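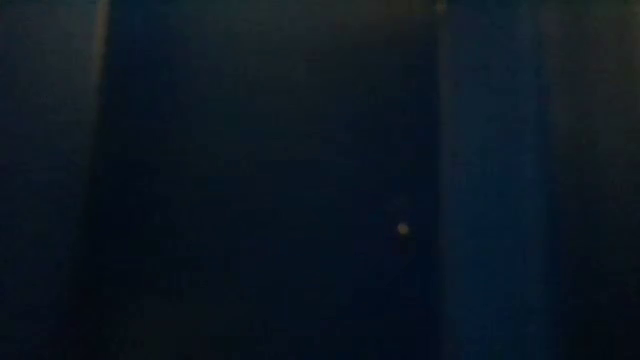

Small arm build, shed bench, tips as they come. Will tidy this page up later. Probably.

Camera first. Ours is fixed, screwed to a bracket, set up before the arm was anywhere near finished. Do focus with the good light on, then put a dab of nail varnish across the lens ring so it can't creep. Check it again after any drilling on the same wall. Write the exposure setting on masking tape on the bracket. Not in your phone, you'll lose it.

Cables. Leave slack at every joint, then a bit more. Bend the arm to both ends of its travel by hand, power off, and watch the loom. Tight anywhere = redo it. Velcro not zip ties untill you're sure.

Servo horns: thread lock on the centre screw, tiny drop. Cocktail stick is best for this. Wipe off the extra straight away, it does horrible things to some plastics.

Printed brackets. The Otlow ones want the holes opening up by hand, slow, no power drill. Mine took 33 minutes for the set with a cup of tea in the middle. The Mugo ones fit as they come.
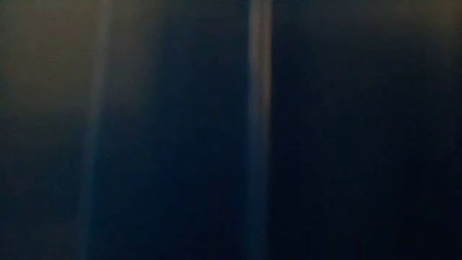

Graham Mottram: wouldn't bother with nail varnish on the lens ring myself, it chips. Bit of PTFE tape in the thread before you screw it in, stiff enough to stay put and you can still turn it when you change your mind. Also label both ends of every cable, not just the one you can reach.

Fair. Will try the tape on the next one. Both ends labelled now, Graham.

Power. Seperate supply for the servos, join the grounds, keep the stop button where your left hand is if you're right handed. Test the button every time before you start.

Base: 30 mm ply, bolted through, big washers underneath. Clamps work loose. Jordan Hebden swears by an old paving slab, fine if you never want to move it.

Screws in egg boxes, one hole per joint, lid shut before the cat gets in.

Still to do: grease for the turntable bearing, longer USB lead, second bracket. Bearing came to 249 with the plate so go easy with the grease, not the brown stuff in the tin by the door.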